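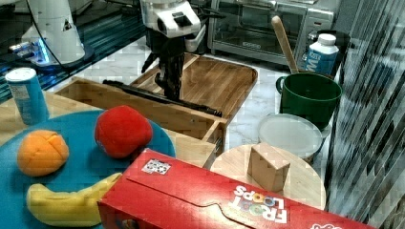

How to Clean and Oil Your Wooden Kitchen Things

My grandmother had a bread board that was older than my mother, and when it came to me it was the colour of weak tea and rough as a cat's tongue. I very nearly put it out with the rubbish. Instead I spent a wet afternoon in July scrubbing and oiling it, and it has been in daily use ever since, so I suppose you could say I've been hooked on looking after wood from that day on (my husband Chi-keung would put it more strongly, as it's his elbow room I take up while things are drying).

This page covers trays, chopping boards, bread boards, spoons and salad bowls. It's written for bare or oiled wood. If yours has a hard, shiny varnish, a wipe with a damp cloth and a dry tea towel is all it wants, and oil will only sit on the top and go tacky.

What you'll need

Washing-up liquid and warm water
A soft brush (an old nail brush is perfect)
Coarse salt and half a lemon
Fine sandpaper, 180 and 240 grit
Food-safe mineral oil
Two or three lint-free cloths; old cotton pillowcases torn up do very nicely
Somewhere airy to leave things overnight

A word about oil, as I get more letters on this than on anything else. Please don't use olive oil or sunflower oil, however handy the bottle is. They go off inside the wood, and a tray that smells like an old chip pan is a sad thing to carry tea on. Plain mineral oil from the chemist or the kitchen shop is cheap and has no smell at all. I buy mine from Brunmont, the hardware shop at the bottom of our hill, where a 700 ml bottle lasts me the best part of a year, and I do a lot more oiling than most people would think sensible. If you'd like something with a bit more body, a mix of oil and beeswax gives a lovely soft finish. Walnut oil is all right for some folk but please remember allergies, especially if you have visitors.

Step 1: Give it a proper wash

Warm water, a drop of washing-up liquid, and the brush. Go along the grain and do both sides, even if only one of them is dirty, or the wood may take up water unevenly and start to curl. Be quick about it and never leave anything soaking in the bowl. With a tray, work the brush right into the corners where the sides meet the bottom, because crumbs and sugar love it in there. An old toothbrush is good for handle holes.

Rinse, dry with a towel, and stand it on its edge so the air can get to both faces.

Step 2: Deal with smells and stains

For onion, garlic or fish, scatter a good handful of coarse salt over the surface and rub it about with the cut side of the lemon, squeezing gently as you go. Leave the mush for ten minutes, scrape it off, rinse and dry. Beetroot and turmeric may need a second go, and even then you might be left with a faint shadow. I've grown rather fond of mine.

Black marks are usually from a wet tin or a bit of iron left standing. Lemon juice will lighten them. White rings from hot mugs often fade once the oil goes on, so don't fret over them at this stage.

Step 3: Sand, if it needs it

Run your palm over the wood. If it feels smooth, skip this altogether and put the kettle on. If it feels furry or catches, start with the 180 and finish with the 240, always along the grain and with a light hand. Wipe off the dust with a barely damp cloth.

My friend Lai-ching taught me a trick for this bit: once you've sanded, dampen the whole surface, let it dry, and you'll find the fibres have stood up again. One last light pass with the 240 and they stay down. It does add a couple of hours but the difference is lovely!

Step 4: Let it dry overnight

I know, I know. It feels dry after twenty minutes. Leave it until the next morning anyway, away from the radiator and out of strong sun. I once hurried a big salad bowl along by putting it near the oven and it split from rim to base with a crack like a dropped plate.

Step 5: Oil it

Pour a little pool in the middle and spread it with a cloth, going round and round first and then along the grain. Do the edges and the end grain twice, as they drink far more than the flat parts. Leave it for a few hours, or overnight if you can spare the worktop, then wipe away whatever hasn't soaked in and buff with a clean cloth. A very thirsty piece will want three coats, a day apart.

Spoons are easiest done all together. Stand them handle down in a jam jar with a couple of inches of oil, turn them over after an hour, and wipe.

How often?

Once a month for boards in daily use, and two or three times a year for trays and bowls. If you're not sure, flick a few drops of water on. If they bead up, leave it be. If they sink in and leave a dark patch, it's time to oil.

Things to keep away from

The dishwasher, first and last. Neat bleach. Steel wool, which leaves little bits behind that rust. And storing boards flat in a stack while they're still damp, which is how I lost two good ones to mildew.

If your board has a deep split right through, I'd stop using it for food. Mine went out to the greenhouse, where it holds the seed trays.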